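# A week of packing the same bag

I have a degree, a mortgage and a decent sourdough starter, and I now spend my working days putting small things into a cloth bag with a pair of grippers strapped to a computer.

The title on my contract is "demonstration operator." My mother has settled on "he works with robots," which makes it sound as if we have lunch together. I've met the robot twice. It lives in another room, and mostly what it gets from me is recordings: my two hands, each holding a gripper, doing a household chore over and over until the software has seen enough of it to have a go.

The project is called Wendano. Before this one I was on Purkia, which was all about stacking cups, and I was good at it. I say that with the quiet pride of a man who was once pretty handy at stacking cups as a toddler too. Then Maja Wasilewska, who runs the schedule, moved me over to bags, and I found out what humility feels like in the forearms.

A cup has one shape. A cloth bag has however many shapes it feels like having that morning. You set it down with the mouth open, you turn to pick something up, and by the time you're back it has sighed and closed. With fingers you'd fix this without noticing. You'd hook a thumb in, give it a little shake, done. With grippers you get two jaws on each side and no thumb whatsoever, and every correction you make is saved forever as part of How Humans Do It. 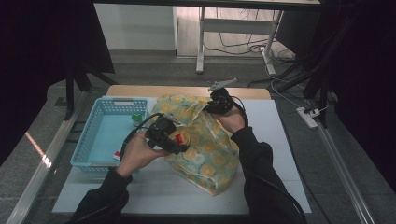
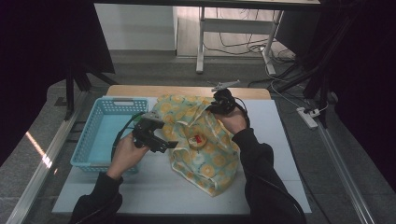 The bag is the only cheerful thing in the building, by the way. I've grown fond of the print and I'd like to own a shirt of it, though I suspect the sight of it would set my wrists off.

So, what I've learned so far. Hold the rim high with one hand and keep holding it. My instinct was to let go as soon as the bag looked settled, and I lost most of my first morning to that instinct. Go slower than feels natural, too. Ruairi Tennant, who trained me, watched my early attempts and said I moved like somebody trying to catch a bus. He was right, and the recordings were useless: lots of jerky little grabs, with a pause after each one while I wondered what I'd done.

The pauses turn out to matter. If I dither, the robot learns to dither. There's a clip from the Purkia days in which the arm reaches for a cup, stops, hangs there for a moment and then carries on, and Ruairi swears that's me deciding whether I'd left the oven on. I can't rule it out.

The other thing is failure. I assumed you'd throw out any take where something slipped, and at first we did. Now Maja wants some of them kept, provided I recover properly — pick it up again, carry on, no sulking. A robot that has only ever watched things go well has no idea what to do when they don't. I've started dropping things with a clear conscience, although we aren't supposed to do it on purpose, and she can tell.

My count for last week was 165 good takes. The whole project stands at 1,564, spread across 7 operators, and I was feeling fairly smug about my share until I learned that somebody on the late shift does 26 in an hour. I don't want to meet this person.

The habits follow you home. On Saturday I unloaded the groceries with two fingers per hand, elbows out, at the speed of a documentary about glaciers. My wife asked if I'd hurt myself. Then I caught myself holding the rim of the bag high while I put the onions in, and I have to say it's a better way to load onions.

Wendano runs until June. After that there's talk of a thing called Bakos, which Maja describes as "mostly socks." I've asked whether they come in pairs and she said that part was still being discussed.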